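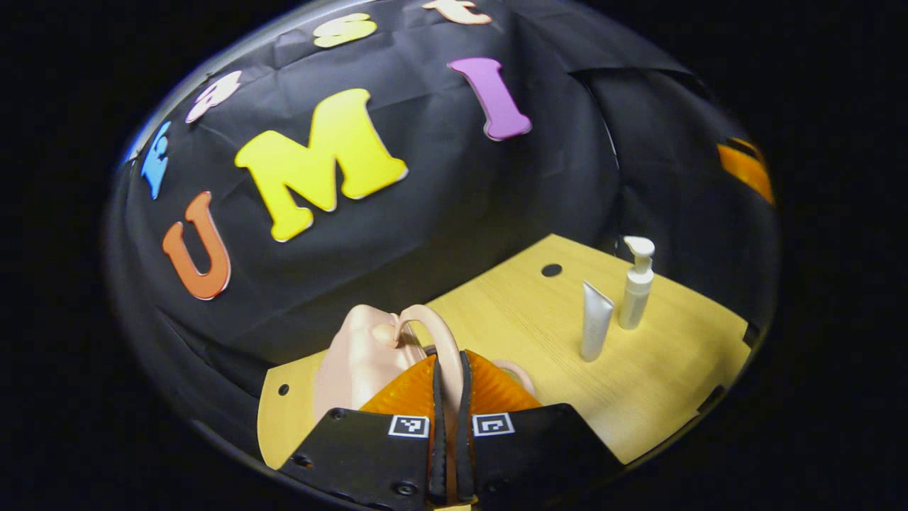 1/
Mug work with the hand gripper. I've been on the gift set line at Guswood for a long time, and part of my job now is teaching a machine to do part of my job. A few people asked what that's like day to day, so I'm writing it down.

2/
Guswood packs gift sets for hotels and small shops. A mug, a tube of hand cream, a pump bottle, tissue, card, box. There are 26 of us on the floor across both shifts. In December we bring in temps. The rest of the year it's the same faces.

3/
On a normal shift the line puts out 1000 boxes. Boxing and taping were automated years ago. Picking the items up and setting them into the tray was still all hands until this spring, when management signed with Sydorenko for two arms.

4/
The part I didn't expect was how the arms get taught. I figured someone would sit at a laptop and type in positions. What happens is that we do the task ourselves, holding a gripper with a camera on it, and the recording gets used for training.

5/
The gripper has two black finger plates with a square marker on each and soft orange pads that give when they press on something. You squeeze, it closes. You let go, it opens. Learning to hold it took me one morning. Learning to be good with it took a lot longer.

6/
Each recording is one short job. Pick up the mug, put it where the tray would be, let go, back off. Then you move everything a little and do it again. My target is 80 good ones in a shift, and on the days I hit it my forearm knows.

7/
"Good" means one clean try. If you bump the tube, you stop and throw that one out. If you fumble but recover, you mark it as a recovery and keep it. They want some of those so the arm has seen what to do after a bad grab.

8/
Mugs are the hard item. The handle can face any direction, and glossy sides slide. After years on the line your hand sorts that out while you're thinking about lunch. With the gripper you have to decide: handle, rim or body. I never knew I had a preference. I'm a rim person.

9/
Tubes look easy. Stand one on its cap and it will go over if you breathe on it wrong. We come in slow and low. Pump bottles you keep away from the nozzle or you get lotion on the pads, and then everything you touch for the next hour is slippery.

10/
Clean the pads at every break. A wipe with a damp cloth, then a dry one. If you skip it you'll find out from your reject pile.

11/
Now the people side, which is what most of you asked about.

When the project was announced, the first question at the meeting was who's losing their job. The plant manager said no layoffs from the floor through the first year. Somebody asked for that in writing. We got it in writing.

12/
One year isn't forever and everyone on the floor can read. Two people have moved to the warehouse already because they'd sooner choose a spot than be given one. I don't blame them. One of them was the fastest packer we had.

13/
Four of us rotate through the recording table. It was offered by seniority first, then by whoever wanted it. Some of the best packers tried it and hated it. You're standing in one place doing the same grab over and over with no line moving in front of you.

14/
Pay was the first real argument. The recording job was posted at the packer rate. We said it's training work, and when we train a new hire we get the trainer rate. It took six weeks and two grievances. We get the trainer rate now, back to the start date.

15/
The second argument was about the camera. The one on the gripper points at the table and at whatever you're reaching for. People wanted to know if the recordings could be used to check how fast you work. They can't be used for discipline. That's in writing too, same letter.

16/
Recordings do carry an operator number, though. They say it's for spotting bad calibration. I believe that, and I'd still like the number gone. We have asked. Open item.

17/
The scheduling runs through Priria, the same system that used to give us our line positions. It now also tells you when you're at the recording table. For the first month it treated recording as "idle time" and flagged all of us. That got fixed after our shift lead printed out the flags and left the stack on a desk upstairs.

18/
Maksym Onyshchenko is the tech from Sydorenko who looks after the arms. He worked a full shift on the line before he set anything up, which helped. He was slow. He asked why we turn the mug a quarter turn before it goes in the tray. It's so the handle doesn't rub the card. It wasn't in any work instruction.

19/
There were a lot of things like that. Press the tissue down with the back of your fingers. Check the tube crimp with your thumb as you lift it. The arm can't do the thumb check, so leaking tubes started getting through, and now there's a person at that step again.

20/
So what can the arms do after all this? Tubes, well. Pump bottles, well if they're upright. Mugs, okay. The first mug version was trained on nearly 200 recordings and it dropped enough of them that we put a foam mat down. The current one has a lot more behind it and drops few. The mat is still there.

21/
They're slower than us on every item. They also don't stop at break, so over a whole shift it gets close. Management looks at the whole shift. We look at the last hour before the truck, when it's people running the line by hand because the arms can't catch up.

22/
What's better: my shoulder. I had two rounds of physical therapy for reaching across that belt. The arms took the far-side reach first, and that was our request. If you get any say in what goes first at your place, ask for the motion that hurts people.

23/
What's worse: the noise is different and it's lonelier. With an arm between you and the next person you can't talk. We used to talk all day. The guard fence went up where three people used to stand. I've asked if the stations on the other side can be turned to face each other.

24/
Also worse: new hires. You used to start on tubes, then bottles, then mugs, and by then you knew the line. The arms have tubes now. So a new person starts on inspection, where you need to know what wrong looks like, and they haven't handled enough right ones to know. We pull them onto a manual line for two weeks first. It was our idea, and so far they've kept it.

25/
Someone asked if it feels strange to teach the thing. Some days. Mostly it feels like work. I set up the mug, I pick up the mug, I put it down. The days it bothers me are when I watch the arm come in over the rim at a slant, because that's how I do it.

26/
If your plant is about to start something similar, here's what I'd ask at the first meeting. What rate is the recording work paid at? Who sees the recordings and for how long are they kept? Can you refuse the rotation? What happens to the people at the station on the day the arm goes live?

27/
And get a stool or a table that goes up and down. Ours was fixed height for the first two months. The shorter folks were working with their elbows up by their ears, and you could tell from the reject counts who'd had the table that day.

28/
Answering a few replies at once. Yes, we're union. No, I can't share the recordings. Yes, you can use the gripper left-handed, but we set the table up the other way around for it. And the pads do wear out. Swap them when the mug starts to turn in your grip.

29/
The one-year letter comes up for renewal this winter. The floor wants two years and a guarantee that the inspection step stays with a person. I'll add to this thread when there's something signed.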